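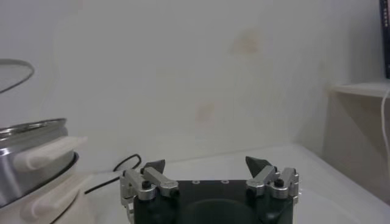 **Figure 3.** White electric cooker with a metal pot, its glass lid raised above it; a thin black cable lies on the tabletop.

## 4. The tabletop cooker as a place

### 4.1 Where the cooker lives

We came to the Brestedside flats expecting to write mostly about stoves. Within the first few visits the stove had dropped into the background and the small electric cooker had taken over our notes, and we are very glad it did. It is a wonderful object to study. It heats, it holds, it gets eaten from, it gets shoved against a wall, and in a flat with one table it has to share that table with homework, mail and a folded shirt or two.

The material in this section comes from the cooking diaries kept by 50 households over three weeks in September, 478 entries in all, together with the kitchen interviews described in Section 3. Nearly 200 of the entries mention a tabletop cooker by name or by nickname ("the little pot," "the white one," "Grandma"). We read those entries first for food and then a second time for furniture: what had to be moved, what was reached over, where a lid went.

The word people used most for the spot where the cooker stands was "corner," even when it was in the middle of one side of a table. One woman told us that her corner "goes where the plug goes," and we have borrowed her phrase throughout our working notes. A corner in this sense is a patch of tabletop that other things give way to. Several families kept it clear all day. Others cleared it at five in the afternoon and had it back under schoolbooks by eight.

### 4.2 Handles

Handles turned out to be a rich subject. The cooker in Figure 3 has two white plastic handles pointing the same way, one attached to the side of the pot and a second lower down on the white body. That arrangement raises a lovely practical question, namely which way the handles should face when the cooker is standing on a table that people walk past.

Three habits came up in the interviews. Some cooks turned the handles toward the wall, out of reach of children and sleeves, and then complained about having to lean over the pot to get hold of them. Some turned them along the edge of the table, parallel to the front. A smaller number pointed them straight at themselves, especially those who cooked sitting down. Older respondents were firm about their choice and could say when they had learned it. Younger ones often had to go and look.

We found the second group especially interesting. With the handles running along the table, the cooker takes up a good deal of width, and whatever stands on the handle side has to be moved. In the diaries this shows up as short complaints: "bread board again," "moved radio," "no room for my elbow." One household solved the matter by placing the cooker at the far left end of the table so that the handles pointed inward, over open tabletop, and the person stirring stood in front. They were proud of this and drew us a floor plan.

### 4.3 Lids

The lid is the part of the cooker that has no home while it is off. A closed pot is tidy. Lift the lid, even for a taste, and there is suddenly a round, curved thing in one hand and a spoon in the other. Glass lids came up again and again in the interviews because people like them so much: you can look in without opening the pot, as long as the glass has not fogged over. A respondent who had recently changed from a metal lid to a glass one wrote two full diary pages on the pleasure of watching dumplings.

Where does it go, though? We heard about lids laid upside down on a plate, lids balanced on a sugar jar, lids leaned against the wall tiles and lids simply held for the whole time it takes to add an egg. The plate was the favorite. A few families kept one chipped saucer for that job and for no other. In our coding we treated "lid in hand" as its own category, partly at the urging of Géza Kozma, whose own kitchen contains no free surface of any kind and who argued the case with great feeling at our Tuesday coding meetings.

The category earned its keep. Entries coded "lid in hand" were far more likely to include an interruption (a phone, a doorbell, a child asking for something) and the interruption was almost always told as a story about the lid. Diary keepers who never wrote more than a line about the meal itself gave us half a page on where they finally put it down.

### 4.4 Cables

A cable on the tabletop is easy to overlook in a study of cooking, and we did overlook it at first. Our early field sketches leave cables out completely. The Bíró family put us right. At their table every dish is carried in from the right, on account of a cord that crosses the left side, and everybody in the family over the age of four does this without thinking. Guests get told.

Once we began asking, cables were everywhere in the talk. People described routing a cord behind the bread bin, tucking the slack under a tray, or letting it curl wherever it wanted and working around it. Households at the Mavano end of the estate, where the outlets are set low and far apart, spoke about this more than those in the Danau block, where a later rewiring put sockets at table height. The same cookers were used in both. The difference showed in which end of the table people ate at and, in two or three cases, in who sat where.

We take real encouragement from this for the wider argument of the paper. Seating, serving order and the path of a plate across the table are usually discussed as matters of family custom, and they are. They also bend around a cord. In Section 5 we return to the diaries with this in mind and follow a single dish, the evening soup, from the moment the pot is set in the cooker to the moment the table is needed for something else.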